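Teaching a Home Arm to Pick Up a Bowl by the Rim

Every kit forum says a bowl is a beginner's object. I doubt it. The Motus guide gives it two paragraphs, and I spent most of September on what they leave out.

Start with the wrist angle. Most people come straight down and hit the lip. Tilt the gripper and put one finger inside the wall, one outside.
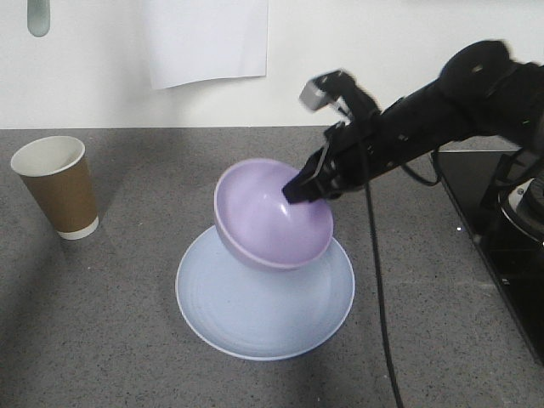 Fingertips at the inner wall, bowl tipped on the plate.

Next, teach a waiting pose. Keep the fingers nearly shut and well short of the counter edge. Ida Ruppert parks hers higher, which may suit a longer arm.
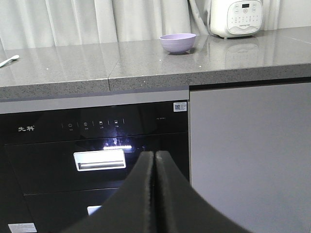

Save that pose before you touch anything else. Then jog forward at 14 percent speed. Ignore the auto-approach button; on mine it overshot by 8 mm and called that a success.

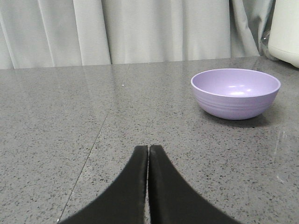

Lined up left of the bowl, fingers not yet opened.

Shift sideways first, open second, lower last. Close in small steps and stop at the first contact. The guide suggests 82 percent grip force. I would start far lower and distrust anyone who quotes one number for every bowl.

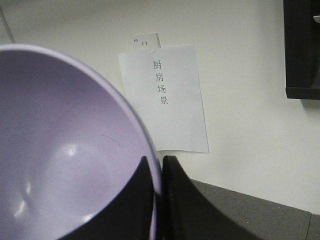

Rim between the fingers, one inside and one out.

Lift 2 cm, wait, and set it down again. Repeat with the bowl turned a little each time. If it only works from one side, you have taught a position and still need to teach a grasp.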